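Share 37 | Comments 5

Section 5. Comparing two hand controllers in the simulator

Use this section when you want to try the Saridow controller against the Zendarine controller before fitting either to real arms. Both drive the same pair of hands, so any difference you see comes from the controller and its settings. Allow around 28 minutes for a full comparison.

Before you start

Install Cosivden and load the tabletop room. Check that both arms appear in the device list. If only one is listed, close the program and open it again before going any further.

Caution: Disconnect any real arm from the computer. The simulator and the arm driver share a port, and a command meant for one can reach the other.

Setting up

1. Open Tools, then Controllers, and choose Saridow for both hands.

2. Set the grip force limit to 37 per cent. Leave the speed limit at its default.

3. Load the task called "Mug and bowls". Press Reset once so that the objects go to their starting places.

4. Open both hands fully and hold them clear of the table. Press Zero.

Note: If a fingertip is touching the table when you press Zero, every grip reading will be wrong until you zero again.

Running the trial

5. Start the log.

6. Bring the right hand down over the mug and close the fingers slowly. Stop closing when the contact light turns green.

7. Lift the mug a short way and pause. Keep the left hand open and away from the bowls.
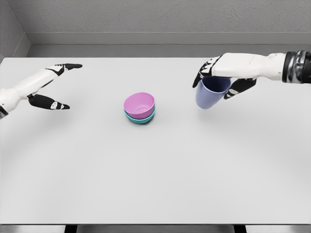 8. Hold for 5 seconds, then lower the mug and open the hand. Watch the log for slip warnings during the hold.

9. Stop the log and save it under the controller's name.

10. Press Reset, change both hands to Zendarine and repeat steps 4 to 9. Do not change the force limit between runs.

Note: A tilted mug does not count as a failed grip. Mark a run as failed only if the mug drops or the log shows 2 or more slip warnings.

Reading the results

Open both logs in the Compare window. Look at the force trace first, then at the time taken to close. If the traces are jagged, lower the closing speed and run both controllers again.

The Mazurek wrist add-on is not covered by this test. See Section 6.

Checked by Sơn Võ and Waldemar Górecki, 17/03/2024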